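Chapter 17
Tea, Coffee and the Working Day

By Haris Arain
February
3 comments | 16 shares

Before the mills came to Tosimthorpe, most people drank small beer with their meals. Tea was dear and was kept for visitors. Within two generations this had changed. A town of 2,000 people had become one of 3,000, and nearly every household in it bought tea by the ounce.

This chapter looks at how hot drinks came to mark out the hours of work. It begins with the Gallagher mill, where the first paid break was allowed at ten in the morning, and then moves to the smaller workshops along the Cloma road. Wage books and shop accounts are the main sources. Both have gaps, and the shop accounts leave out anything paid for in coin.

The break was short. Workers brought their own leaves in a twist of paper, and a boy carried the hot water round.

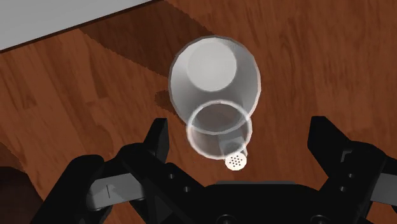 Employers did not agree about its value. The owner of the Grodus works stopped the morning break twice and brought it back both times after complaints from the weaving shed. His letters on the subject are printed at the end of the chapter.

Key terms: small beer, paid break, wage book, truck shop

Contact us | Copyright | Back to top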